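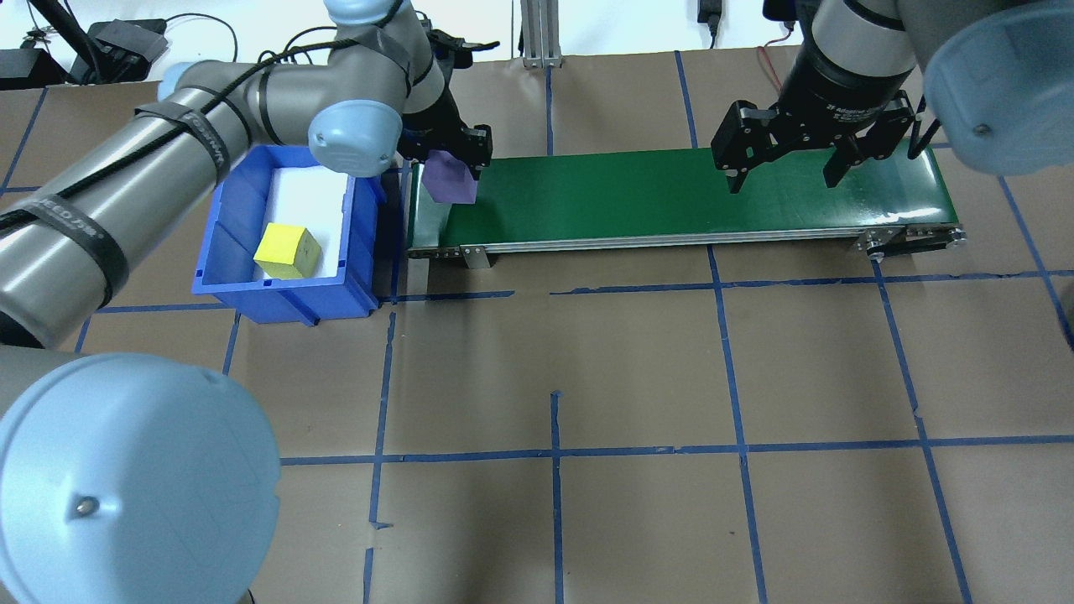
3.2 Floor covering and grid

The work area was prepared directly on the floor of the room. The floor was covered with brown paper, and lines of blue painter's tape were put on the paper to divide it into cells (Figure 3). We did not try to make the cells perfectly equal. They are roughly rectangular, and for our purpose it was enough that every cell had a name and that the name stayed the same during the whole study. The rows were named with letters and the columns with numbers, and a plan on one sheet of paper was kept next to the door.

In our first trials at the Ovesville site, in June, we had used the bare floor with chalk marks. The chalk was rubbed off during cleaning, and two persons who had to put the equipment back in its place did not agree where the place had been. With the tape this difficulty became much smaller. The paper has to be changed when it tears, and then the tape must be laid again. Preparing a new floor took 65 minutes when one person worked alone.

3.3 Belt and bin

Inside the grid stand the two parts of the layout which we discuss in this paper, the conveyor belt and the bin. The belt is green and has a silver aluminum rail along its front side. A metal bracket leg carries it under the left end, and at the right end there is a black roller end assembly with bolts. The blue plastic bin is placed on the floor to the left of the belt, so that its position can be read from the tape in the same way as the position of the leg.

The bin has a white lining. We added the lining after Kulleck (the company which lent us the belt) asked us to protect the surface of the blocks. It also makes a block easier to find by eye, for example the yellow cube in the front part of the bin in Figure 3. A lining which is not fixed well can form folds, and a small block may stand on a fold in a tilted position. For this reason the lining was checked before every session.

3.4 Blocks

The blocks have plain colors, and Figure 3 includes a purple one, held just above the surface of the belt at its left end. The yellow cube has a rough wooden texture and a small dark mark on one face. Marks of this kind were not removed. Dagmar Koubek, who kept the list of blocks, described each mark in words, and we found these descriptions more useful than numbers written on the blocks, which were often on the lower face.

The complete study contains 3,000 placements, divided into 18 sessions. After each session the position of the belt leg and of the bin was compared with the plan. If one of them had left its cell, it was moved back and the event was noted. This was necessary in 5 sessions. In all of them the bin was the part that had moved, and the belt stayed in its cell.

We consider the distance between bin and belt as the weakest point of the layout. The grid tells in which cell the bin is standing, but it does not tell how the bin is turned inside the cell. For the second layout, named Muvov in Section 4, we therefore added short pieces of tape at two corners of the bin.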